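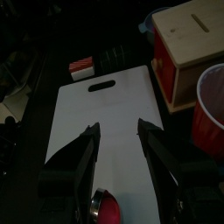

Cristian Llanos said he'd rather the grant went to the kids' overnight camp than to new uniforms, and could that be minuted please. So minuted. Others felt uniforms had been promised twice already. Left it there till item 4.

Tandier Junior Guides and Cubs, parent group meeting
31 May 2026, upstairs room at the Flores Street hall
Start 7.10 pm (key trouble)

1. Last minutes
Read, one fix. The sausage sizzle was at the Brastard oval, not the footy club. Accepted.

2. Money
Opening balance 2,780. Out since then: hall hire, first aid refills, the urn. Fees in from most families, a few still owing, reminders to go out again by text as the emails are landing in junk.
Community grant from Voseck has come through, 3,000, paid in one go. Has to be spent by December and receipts kept. Photos of the kids are NOT required, we checked, but they'd like a paragraph for their newsletter.
Query re whether grant money can cover fuel for parents driving. Form says "transport", doesn't say what sort. To ask.

3. Canoe day
Good day out by all reports. Wind got up after lunch so the second group only did the short loop. Two of the younger Cubs wouldn't get in at first, both did in the end. Instructor very patient. Lifejackets in the smaller sizes were tight over jumpers, ask for the next size up if we book again.
One thong lost in the river. One pair of glasses found in the mud, still unclaimed, in the lost property tub.
Thank-you card has gone round, sign it before you leave.
Canoe place will hold the same price for us if we book before the school holidays. Agreed in principle, date to be sorted.

4. Grant, what to spend it on
Long one. Options as put:
Overnight camp at Brastard, two nights, bunkhouse, includes the ropes course and a guided night walk. Quote covers all meals except the first dinner.
Uniforms, shirts and scarves for everybody. Supplier wants 400 up front for the embroidery set-up, doesn't come back if we cancel.
Split it, smaller camp (one night) plus scarves only.

Discussion. Camp people: the older ones age out at the end of the year and havent had a proper camp. Uniform people: new families are being asked to buy secondhand and theres hardly any left in the small sizes. Someone asked if the kids had been asked. They hadn't. Quick show of hands at next week's session, leaders to run it, no coaching.
Cristian again, happy to go with the split if the ropes course stays in. Ropes course is on day two so one night still covers it, arriving early. Checked the quote, yes it does.
Moved that we go with the split unless the kids come out strongly for something else. Seconded. Carried, two against.

5. Camp bits, assuming it goes ahead
Deposit 500, holds the bunkhouse for three weeks. To be paid after the kids' vote.
Need at least one more adult with current first aid. Working with children checks, please look at the expiry on yours tonight.
First dinner is ours to cook. Spag bol suggested, and a veg one. Allergies list is out of date, new form going out.
Torches, head ones prefered. No phones for kids. Leaders keep theirs.
Bus or cars, see fuel question above. Bus quote still to come.
Wet weather plan: bunkhouse has a big room with a ping pong table and a fireplace we're not allowed to light.

6. Session times
Request to start the Cubs quarter of an hour later, after-school pickup is a scramble. Guides then finish late. No agreement. Trial it for a month and see who yells.

7. Other
Storage cupboard needs a clean-out, tent bags especially, one smells dreadful. Bring gloves.
Side gate sticking again, council rung.
Badge orders to close at next session, late ones wait till next term.
Somebody has our good rope. Please look in your boot.

Actions
Cristian: ring Voseck re transport, write newsletter paragraph
Leaders: kids' vote, badge list
Secretary: allergy form, fee texts, bus quote
All: check expiry dates, sign card

Closed 8.50 pm. Next meeting same room, date to be texted once the hall confirms.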